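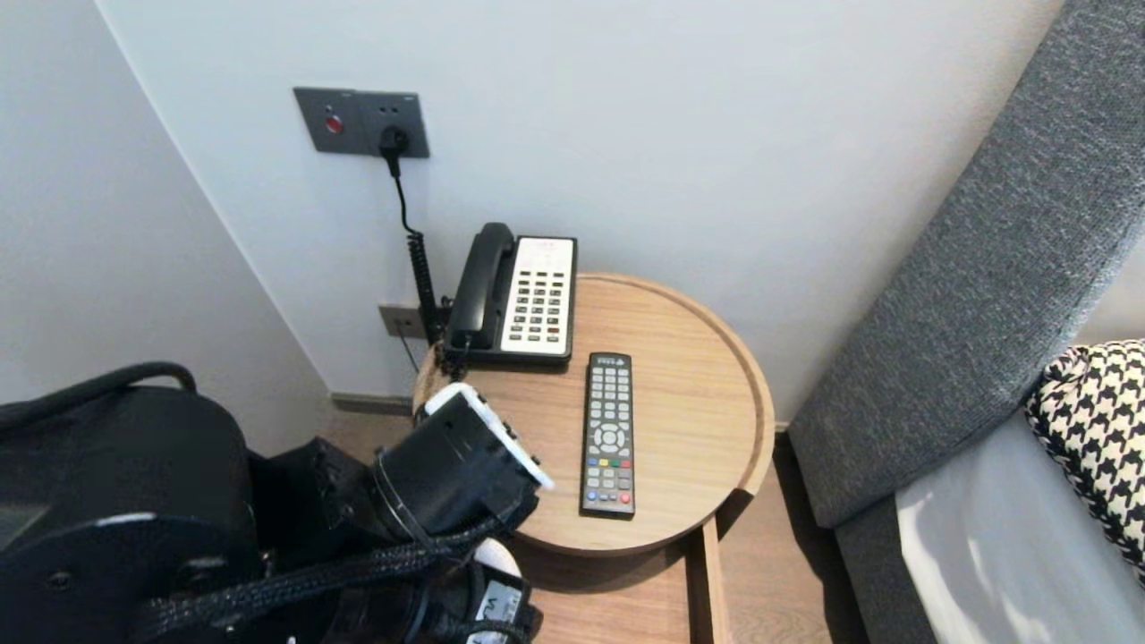 Category: Hotel furniture

A round nightstand, also called a drum nightstand, is a small bedside table with a circular top and, in most versions, a curved drawer set below it. It is common in hotels and serviced apartments, where it usually holds the telephone, the television remote control and whatever the guest takes out of a pocket at night.

The top is often given a raised rim. Hotel buyers call this a tray edge. It keeps small items from rolling off and hides the joint between the top and the band of wood beneath it, known as the apron. Round tops suit narrow gaps beside a bed, as there are no corners to catch a knee or a sheet.
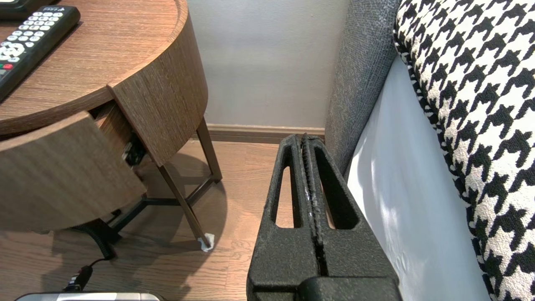

The form became popular with mid-priced hotels after 2000. The furniture maker Rillell sold an early model with a fixed drum and no drawer. Its competitor Valar added a drawer 2 years later, and most makers followed. Jarrah Pearce, who designed the Valar version, used a curved front that continued the line of the apron, so that the drawer was hard to notice when shut.

Legs may be wood or metal. Metal legs are thinner and leave more floor clear for cleaning, but they can mark wood flooring and are normally fitted with felt pads. The pads wear down and need replacing from time to time.
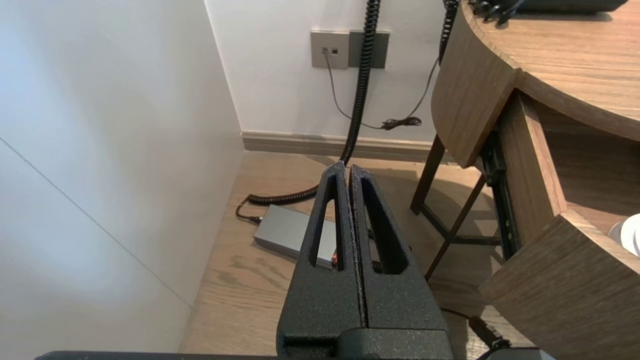
Placement depends largely on the wall outlets. A corded telephone needs a jack within reach of the bed, and its cords are usually left to hang behind the table. Some models have a notch in the back of the rim for this purpose – the Kong 9 is one – while others simply stand a little away from the wall. 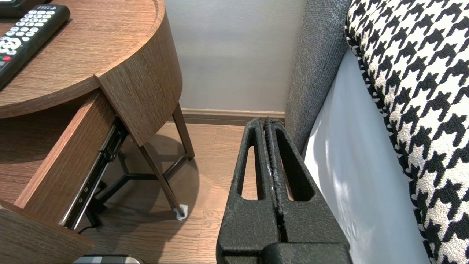
Drawer construction varies with price. Cheaper tables have a box that runs on wooden strips, which tend to stick in humid weather. Better ones use metal ball-bearing slides, and these may be mounted along the underside of the drawer's side, where the screw holes and fasteners show once the drawer is pulled out. Ilteck, a supplier of slides to several furniture makers, lists a short type for round cabinets under part number 1141. Because the body is curved, the box inside is smaller than the top suggests.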